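How to read an IPO prospectus in an evening

Print this page | E-mail to a friend

November, by the Stavulel desk

I used to buy new listings on a hunch, and it cost me. Now I sit down with the prospectus and a big mug of tea, usually about seven on a Thursday, and I don't start at page one!

Go to the use of proceeds first. When Utberg floated, the document ran to 163 pages, and the line I needed was on page 14: most of the cash was going to pay off old loans. Fine, but I wanted to know that before I put in £3,300.

Next, find the lock-up (search for the word, it's quicker). It tells you when the founders can sell. Write the date down somewhere you'll see it.
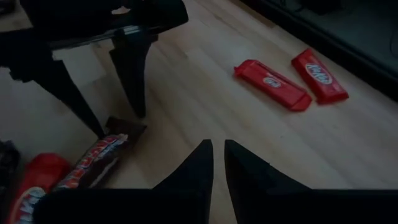
A reader at Clerovau wrote in to say I'd got this the wrong way round, and that she always reads the risk factors before anything else, skipping the boilerplate and marking whatever only that company could have written. I've tried it since and she has a point.

Last, look at 3 years of cash flow, and leave the profit line for later. Sarıgül looked lovely on profit, but the cash was going out the door every single year. I passed on that one and applied for a smaller slice of something duller.

Print this page | E-mail to a friend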